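Review: the Prullov tabletop radio, four months in

5 min read

I bought the Prullov in April because my old kitchen radio had started cutting out every time the microwave ran, and because I'd missed one too many episodes of the Sunday night soul show I plan my dishes around. It cost me $200, which is more than I've ever paid for a radio (my last one came from a yard sale!), so I feel like I've earned the right to go on about it for a while.

The short version is that I love how it sounds and I put up with how it works. It does FM, internet stations and Bluetooth, and it has an actual tuning knob, a big heavy one with a bit of drag to it. I listen to a lot of public and college radio, mostly gospel, old R&B and the kind of documentary series where somebody tracks down the guy who played organ on one record in 1961. Voices are where this thing shines. Hosts sound like they're sitting across the table, and when a quartet record comes on you can pick out the bass singer without leaning in. My sister-in-law's Hornanus is louder and has more thump, but talk on it sounds like it's coming through a sock, and I listen to as much talk as music. 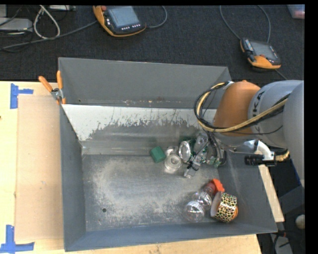 FM reception is better than I expected for a set with a built-in wire. I get my two main stations clean from the kitchen counter, and a small college station on the edge of town comes in fine at night and so-so during the day. Where you put it matters a lot, though. I had it down in the basement for a week, on the workbench near a metal parts bin, and the sound changed completely. Anything like that big grey bin, with flat walls and a bare floor all scuffed up, is a terrible neighbor for a speaker, and I could hear a tinny ring on every piano note until I moved the radio to the other end of the bench. If yours sounds harsh out of the box, look at what it's sitting next to before you send it back.

Now the presets. There are 5 buttons on top, and each one can hold one FM station and one internet station, depending on which mode you're in. Fine, except the mode button is on the back. Who puts it on the back? I've knocked over the pepper grinder reaching around there more times than I'd like. You can also save up to 25 favorites in the menu, but scrolling through them with the knob is slow, and it jumps back to the top of the list if you stop to think.

Internet radio is a mixed bag. The station directory comes from an outfit called Karagiannis and it's huge, but the sorting is odd. I found one gospel station filed under "Spoken/Other" and a polka stream filed under gospel (I stayed for three songs, no regrets). The archived shows are the real treat. I went through an entire four-hour series on Memphis session players while painting the hallway, and it only dropped out once.

Battery life is okay. I get through a long Saturday on the porch at medium volume, then it needs to go back on the charger overnight. The charger is its own weird little plug, so don't lose it. Hetgate, the shop I ordered from, wanted $25 for a spare and I grumbled and paid.

Would I spend the money again? Yes, if you mostly listen to radio. For somebody who only streams playlists from a phone, there are cheaper speakers that do that just as well, and you'd be paying for a tuner you never touch. I'm giving it four stars. The missing one is for the button on the back.

Updated Aug 30, 2026: the latest software fixed the jumping favorites list. Still slow, but it stays put now.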